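Covering a work table with brown paper

The table in the back room at Dridport gets used for glue, paint, cutting and sorting, and its top had reached the point where small parts stuck to it. Sanding and refinishing would have taken it out of service for most of January. I covered it with brown paper instead, and after two attempts I have a method that stays flat.

The first attempt used the light wrapping paper from the cupboard, 60 gsm. It cockled within a day. The room is unheated overnight and the paper takes up moisture, so it grows slightly across the roll and has nowhere to go if all the edges are taped. The second attempt used a heavier roll from Stelwood, item 801 in their list, left unrolled on the table overnight before anything was fixed. Ona Toom suggested rolling it back on itself the wrong way first to take out the curl, and this works better than weights.

Fixing is as follows. Tape the far long edge on the underside. Pull the sheet towards you by the middle, then by the corners, and tape the near edge with 6 short tabs, not a continuous strip. Fold the ends under like a parcel and leave them untaped. The sheet can then move a little along its length without lifting in the middle.
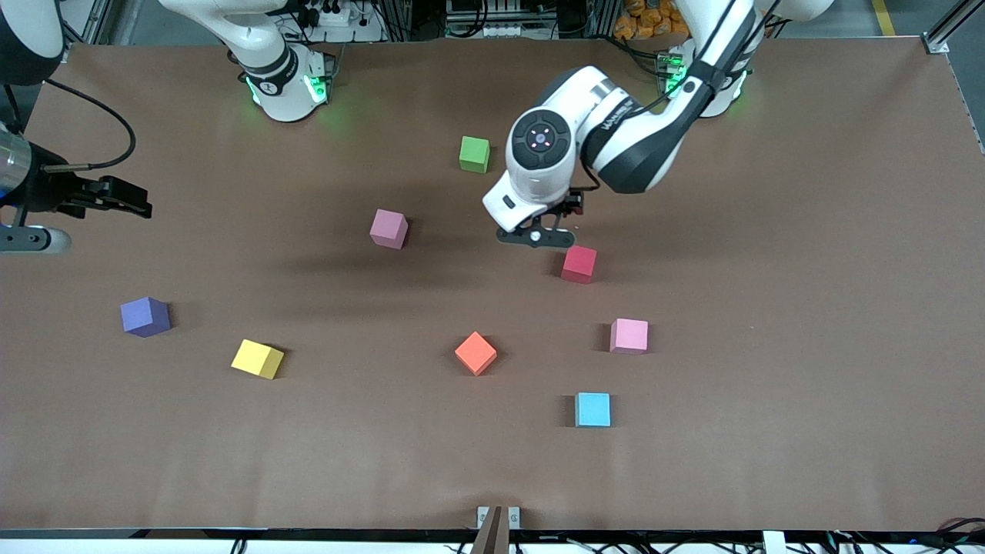

Foam cubes are a fair test of a surface like this. They weigh next to nothing, so any ridge or slope in the paper shows up when you set one down, and a soft cube with a slightly rounded bottom edge will rock on a crease that you can't feel with a fingertip. I put them out loosely and at odd angles, away from the edges, where the paper is always flatter than it is over the centre.

Colour is the other consideration. Plain mid-brown is kind to most things placed on it. Red and green stand out well. Dusty shades such as mauve are weaker, particularly under the ceiling light after four in the afternoon, and Liên Đào prefers a grey sheet for anything pale or muted. I tried grey. It shows every fingerprint, so I went back to brown.

Smooth side up, always. The ribbed side holds dust in the grooves and foam drags on it.

Cost for the present covering was 39 pence per metre plus tape. I expect to replace it when the near edge wears through, where sleeves rub – nearly all the damage on the last sheet was there. The Lepik tape left no residue when I removed it. The cheaper one did, and I am still cleaning that off the underside with white spirit.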